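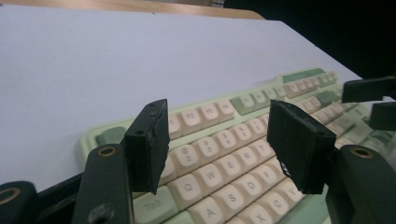 Regelwerke lese ich normalerweise nur, wenn mich jemand dazu zwingt. Das Greifer-Handbuch von Omeo hat 258 Seiten, und ich bin im Januar auf Seite 16 hängen geblieben, beim Kapitel über Fingerbacken. Da steht, dass man sie vor jeder Aufnahmeserie anschaut und jeden Kratzer einträgt — jeden! Ich fand das übertrieben, bis ich Salamatu Ogundipe in Stoltberg besucht habe.

Sie schreibt bei Kosness die Hausregeln für handgeführte Greifer. »Schrammen sind erlaubt«, sagt sie, »undokumentierte Schrammen nicht.« Dann durfte ich selbst ran, und prompt kam der erste Rüffel: Backen ganz öffnen, erst dann über die Tastatur gehen. Und bitte nicht auf die Tasten drücken, solange die Serie nicht freigegeben ist (ich hatte natürlich schon gedrückt).

Gestritten wird übrigens gern über Regel 104, die helle, glatte Unterlage. Bei Oyewole nehmen sie lieber den blanken Tisch, weil es dort echter aussieht. Salamatu rollt da mit den Augen. Ich bin eher auf ihrer Seite, jedenfalls seit ich 2 Stunden lang Einträge nachgetragen habe.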